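Trevelham (album)

Trevelham is the second studio album by the singer and songwriter Peninah Muli, released in July on the independent label Drustau. It has eleven tracks and runs a little under 42 minutes. The album takes its name from the street where Muli rented a room while writing most of the songs.

Background

Muli began work on the album after a run of 18 club dates in support of her debut, Mercado. That record had been made quickly with a full band, and she wanted the next one to be quieter. She wrote on an upright piano and a nylon-string guitar, and kept a notebook of lyrics that reached 132 pages before recording started. Two songs from the notebook, "Side Gate" and "Nine Cents", had already been played live.

Recording

The album was recorded at Indbridge, a two-room studio, over three separate stays. Muli sang most lead vocals in one or two takes. Drums appear on only four tracks. A string quartet was added to "Low Water" late in the sessions - the last part to be recorded before mixing.

Music and lyrics

Most of the songs are slow or mid-tempo, and several have no chorus. The lyrics deal with moving house, shared kitchens and letters that go unanswered. "Low Water", the longest track, ends with an instrumental section of almost three minutes.

Release

"Side Gate" came out as the first single, followed by "Paper Coat". The video for "Side Gate" was shot in a single day. The first vinyl pressing was limited to 305 copies and sold out before the release date. A second pressing followed with a different sleeve - the front cover lettering is white instead of gray.
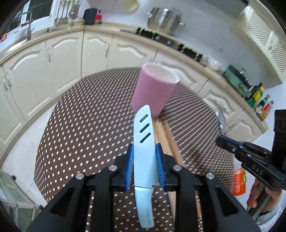
Entry by the Music Desk | Last revised Sat 30 October

Tour

Muli toured the album with a three-piece band, playing small theaters and a few church halls. Sets lasted about 60 minutes and usually opened with "Paper Coat". "Nine Cents" was played solo at every show.

Track listing

1. Paper Coat
2. Side Gate
3. Upstairs Radio
4. Nine Cents
5. Trevelham
6. The Long Table
7. Low Water
8. Ask Me Sunday
9. Borrowed Key
10. Half the Rent
11. Last Bus Song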